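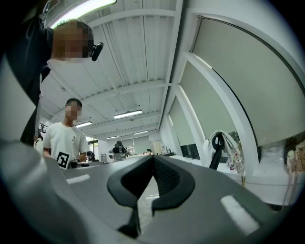

Gadelel Support wrote back that the shaking on my trace was most likely traffic, and could I please move the sensor away from the road and let it run for a day.

Well, I don't have much of a road! It's a gravel lane, and at midnight there isn't a car on it. But fine, I moved the thing anyway, and I'm keeping my notes in this ticket so it's all in one place.

Setup, for whoever picks this up next: Jikora home seismometer, bolted to the basement slab, feeding the Tovar app on my laptop, which passes everything along to the Gatovar regional map. It ran fine all summer. Then in October the map started marking my station as "noisy" and dropping my readings, right when we had a couple of small quakes I would have loved to see on there (I felt one of them in bed, the closet door rattled).

What I tried first: restarted the app, restarted the sensor, swapped the network cable. No change. The trace still showed a little burst every 14 minutes, day and night, same shape each time.

Moved the sensor to the far corner of the slab, like you asked. The bursts got smaller but didn't go away. So something in the house, right? I went around switching things off at the breaker panel one at a time. Furnace off – still there. Chest freezer off – still there. Sump pump off – gone! It had been kicking on with all the rain we've had, and the pipe runs along the wall right by where the sensor used to sit. I put a rubber sleeve on the pipe where it touches the bracket and turned the pump back on. Now I can barely find it on the trace.

1 November 2024, update: still flagged as noisy, even with a clean trace. I looked in the Tovar log and found error 133, "clock offset," with the offset listed as 899 milliseconds. Set the time source back to automatic, waited about 11 minutes, and the error cleared. I have no idea when that got switched to manual. Maybe the last app update?

Two things I still need from you. Can you clear the flag on the Gatovar side, or does it go away by itself? And can the October readings be put back with the time corrected, or are those lost? I saved the raw files and can upload them tonight if you tell me where.

Status: waiting on support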